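How to Prepare and Submit a Toy Donation to the Standham Family Lending Library

Updated September 9, 2026

The Standham Family Lending Library accepts gently used toys, puzzles and board games throughout the year. All donated items are inspected before they enter the collection. Donors can shorten this process considerably by cleaning, checking and packing their items as set out on this page. The instructions apply to households, schools and day care centers alike.

Before You Begin

Review the list of accepted items at the front desk or by telephone. The library currently accepts small figurines, building sets, wooden puzzles, dolls, toy vehicles and games for all ages. It does not accept stuffed animals, car seats, helmets, bicycles, toys that contain loose magnets, or any item that has been recalled by its manufacturer.

You will need the following:

A clean basin or sink
Mild dish soap
Two soft cloths and an old toothbrush
A small screwdriver for battery covers
Clear zip bags in two sizes
Masking tape and a permanent marker
A sturdy box with a lid

Step 1. Sort the Items

Empty every box and bag onto a table or a clean sheet. Group the toys by set, and then by material. Plastic toys, wooden toys and toys with batteries are cleaned in different ways and should be kept apart from this point on.

Set aside anything that is cracked, that has sharp edges, or that is missing a part needed for its use. A puzzle with one missing piece may still be offered, provided the bag is marked clearly. Board games must be complete, including the printed rules. Where the rules have been lost, a printed copy from the publisher is acceptable.

Step 2. Clean Plastic Toys

Fill the basin with warm water and a small amount of dish soap. Wash each toy by hand and use the toothbrush on seams, wheels and molded details. Rinse under running water. Bath toys with a hole in the base should be squeezed out several times; if dark specks come out with the water, the toy must be discarded.

Leave the toys on a dry cloth overnight. Damp toys that have been sealed in a bag will be returned to the donor.

Step 3. Clean Wooden and Battery Toys

Wooden toys must not be soaked. Wipe them with a cloth that has been wrung out well, then dry them at once with the second cloth. Light scratches are acceptable. Flaking paint is not.

Remove all batteries before cleaning a battery toy. Look inside the compartment for white or green residue, and set the toy aside if any is present. Wipe the outside only. The library will fit its own batteries for testing - please do not send any with your donation.

Step 4. Check for Small Parts

Toys intended for children under three years of age are stored separately. The front desk lends a small parts tester, a short plastic cylinder, to any donor who requests one. If a toy or any loose piece of it fits entirely inside the cylinder, write "small parts" on a strip of masking tape and attach it to the bag.

Figurines should be checked one at a time. Stand each piece on a flat surface, press lightly on the head and base, and confirm that nothing comes away. Animal figurines are often sold in groups and are easily mixed with pieces from other sets.

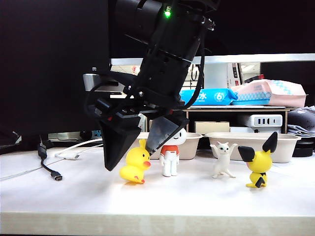

If you are unsure which pieces belong together, place them in one bag and write "mixed" on the tape. Staff will sort them during inspection.

Step 5. Pack and Label

Place each set in its own zip bag and press out the air before closing it. Put heavier items at the bottom of the box. A packed box should weigh no more than 20 pounds. Tape a sheet of paper inside the lid with your name, a telephone number and a short list of the contents.

Step 6. Deliver the Box

Boxes are received at the side entrance, 114 Flelley Road, during regular opening hours. No more than 4 boxes may be delivered by one household in a single visit. Larger donations require an appointment with Setsuko Ichikawa, Collections Coordinator.

A receipt is issued on delivery. Items that do not pass inspection are held for two weeks and may be collected on presentation of the receipt. Questions about cleaning or accepted materials may be directed to Nanami Ikeda at the front desk.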